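Stendel to Automate Parcel Transport at Nirar Building, Keeps Shelving and Box Handling With Staff

October

Stendel, which runs parcel rooms for office and mixed-use buildings, said today it will bring automated carts and a new sorting system into its parcel operation at the Nirar building. The equipment is supplied by Honitz and will take over the moving of parcels between the loading dock, the parcel room and the upper floors.

The work of putting boxes on shelves, finding them again and dealing with used packaging will stay with the parcel room's staff of 30. No jobs are being cut as part of the project. Several job descriptions are changing, and those changes are set out in this release.

The Nirar parcel room took in 2617 parcels in its busiest week this year. Under the present arrangement, each one is brought up from the dock on a hand cart, scanned at a desk, carried to a shelf and later carried out again, either to the pickup counter or to the floor where the person works. Staff surveyed before the project said the carts and the walking were the part of the job they would most like to give up.

"People told us their feet hurt and their evenings were late," said Decha Noiphan, operations manager for Stendel at Nirar. "They didn't complain much about the shelves. They know the shelves. So we left the shelves alone and looked at the distance between the dock and the door."

What the machines will do

Four Honitz carts will run between the dock and the parcel room on a fixed route. Each cart carries one load of mixed parcels, stops at a marked bay inside the door and waits until a staff member presses a release button. A second route will serve the upper floors by freight elevator. The carts do not lift anything and do not have arms. Loading and unloading is done by hand at both ends.

The second part of the project is the sorting software, called Phetsri. It reads the shipping label when a parcel is scanned and assigns a shelf position based on size, floor and expected pickup time. At present the person holding the parcel decides where it goes, and anyone looking for it later depends on that person having entered the position correctly. With Phetsri, the position appears on a handheld screen before the parcel leaves the scanning desk.

Staff can override the assignment. A box that is too heavy for an upper shelf, or one that won't sit flat, can be placed somewhere else and scanned into the new spot. Honitz asked for this step to be removed during planning in order to keep the records simpler. Stendel kept it in.

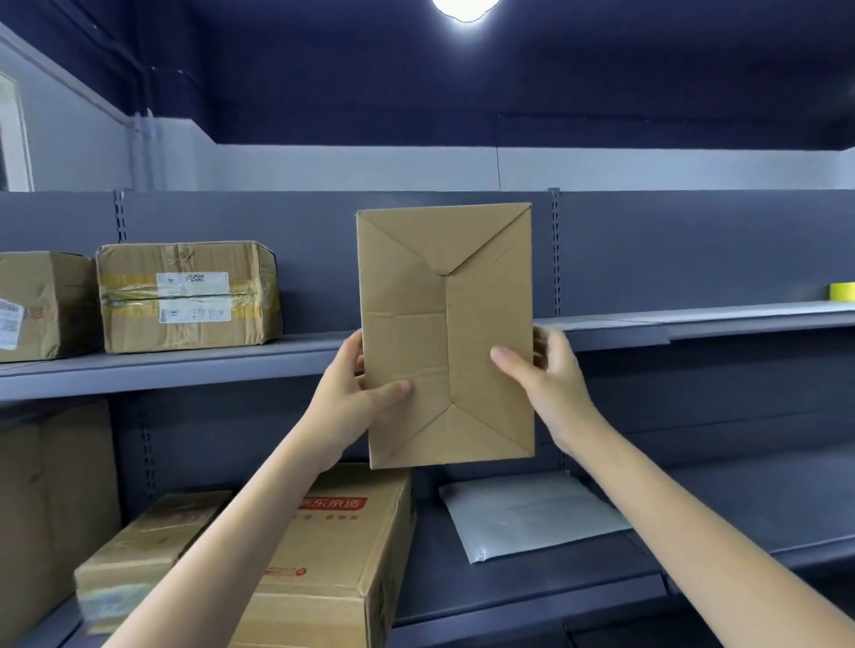
A flattened cardboard box held upright in front of the parcel shelves at Nirar.

Packaging remains a manual job. Many people who collect a parcel open it at the counter and leave the box behind. Staff flatten these boxes, set aside the ones fit for reuse and stack the others for recycling. Stendel looked at a machine baler for the room and decided against it on grounds of noise and floor space. The carts will take flattened cardboard down to the dock on their return trips, a task that now means a separate walk at the end of every shift.

What changes for staff

The position of runner will end when the carts are in full service. All current runners have been offered places as shelf handlers or floor attendants at the same hourly pay or higher. Floor attendants will meet the carts at the freight elevator on each upper floor and hand parcels to the people they are addressed to. Shelf handlers will work in the parcel room itself.

Two new positions, called cart leads, will be filled from the present staff. Cart leads will check the carts at the start of each shift, clear the route when it is blocked and call Honitz service when a cart has to be taken out of use. Training for cart leads lasts nine working days. Every other employee will get two days of paid training, one with the carts and one with the handheld screens.

Shift times will also change. The early shift now begins at 5:30 a.m. so that the first deliveries can be moved by hand before the passenger elevators get busy. With the carts using the freight elevator, the early shift will begin at 6:30 a.m. The late shift will end at 7 p.m., an hour sooner than it does now. Total paid hours per person stay the same under the new schedule, with the difference made up by a longer overlap at midday, when the pickup counter has its longest lines.

Noiphan said the overlap was the subject of most of the questions at staff meetings.

"Some people like the early start and have built their day on it," he said. "We have agreed to keep a small number of 5:30 starts through the first six months for people who asked for them. After that we will look at it again with the staff."

Shelving by hand

Stendel also considered an automated storage cabinet that would have replaced the open shelving. A trial unit was tested at another Stendel location for 63 working days. It handled standard cartons well. It did less well with soft mailers, crushed corners and boxes that had been taped several times over, and these had to be pulled out and stored on a side table. By the end of the trial the side table was in use every day.

The company concluded that open metal shelves and trained staff suit the mix of parcels that comes into a building like Nirar. A handler can see that a carton is dented, turn it so that the label faces out and put a smaller one next to it without any change to the system. 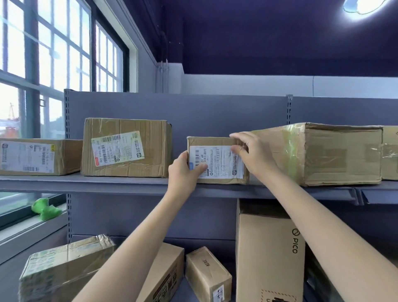 Handling a box on the upper shelf. Open shelving stays in use under the new system.

Handling rules will be updated along with the software. Labels are to face the aisle wherever the shape of the parcel allows it. Large boxes go on the lower shelf unless the lower shelf is full. Nothing is to be stacked on a soft mailer. Most of this is already common practice in the room, but it has not been written down before, and new employees have learned it from whoever was on shift with them.

Privacy and monitoring

The handheld screens record which parcel was scanned, where and when. They do not record walking speed or the time between scans for individual employees, and Stendel has agreed in writing that scan records will not be used in performance reviews. The carts use sensors to detect people and objects on the route and will stop if someone steps in front of them. Footage from the cart sensors is not stored.

Schedule and targets

Route marking and floor work at the dock will be done first, followed by one cart running alone during the late shift. The remaining carts will be added one at a time. Phetsri will run side by side with the present system for the first 30 days, and during that period staff will be able to look up a parcel in either one.

Stendel's target is for 95 percent of parcels to be on a shelf and ready for pickup within an hour of reaching the dock. The company will report the result to tenants every quarter. Tenants do not need to do anything to prepare. Pickup notices will look slightly different and will come from a new sender address, which will be given on the notice board beside the counter before the switch.

The pickup counter will stay open during the whole of the work. Deliveries to upper floors may be held until the afternoon on days when the freight elevator is closed for testing, and tenants on those floors will be told the day before.

About Stendel

Stendel operates parcel rooms, mail counters and loading docks for building owners and tenants. Its services at Nirar include parcel intake, storage, floor delivery and packaging recycling.

About Honitz

Honitz makes automated carts and supporting software for indoor goods transport. Its products include the Phetsri sorting system.

Press contact

Decha Noiphan, Operations Manager, Stendel at Nirar. Interview requests and requests to visit the parcel room can be left at the Nirar pickup counter or sent through the Stendel press office.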